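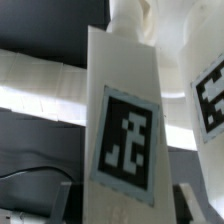 *Square black-and-white marker with a paper border.*

# Print the number next to the code

Every label that carries a machine-readable code should also carry the same identifier in plain characters, at a size a person can read from standing distance. Most label standards already recommend this. Most labels in daily use ignore it or shrink the text until it is useless.

The usual argument against it is space. A code needs a quiet zone, the label stock is small, and the text line takes up height that could go to larger modules. This is a real cost on a vial or a circuit board. On a shelf, a crate, a valve or a door, it is not.

The Undthorpe parts store changed its bin labels in November. The old ones had a part number and a bar code. The new ones have a two-dimensional code only, with the number held in a database called Comanero. There are 967 bins. When the database was down for 3 hours, stock could be neither issued nor put away, although every part was in its correct bin. Reinhold Wiegand, who specified the labels, regards that as a server problem. I regard it as a labeling problem, and the cheaper of the two to fix.

A code without text also removes a check. A clerk who reads "2-13" on a bin and "2-31" on a pick list will stop. A clerk holding two unlabeled patterns has nothing to compare.

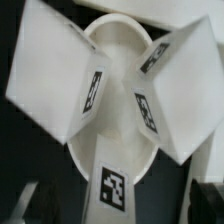 *Black-and-white markers on white surfaces, seen at an angle.*

Viewing angle matters as well. Foreshortening affects text and code alike, but a person can tilt their head, step sideways and guess a half-hidden digit from context. Error correction restores damaged modules up to a fixed limit and then returns nothing.

Marta Ivanyshyn has pointed out to me that plain text invites people to key numbers by hand, which raises the error rate. She is right, and a check digit handles most of it. Scanning should stay the normal method. The text is for the day it fails.

My proposal for Undthorpe is one line of text below each code, in a sans serif face, no less than a quarter of the code's height. Existing labels can be replaced as they wear out.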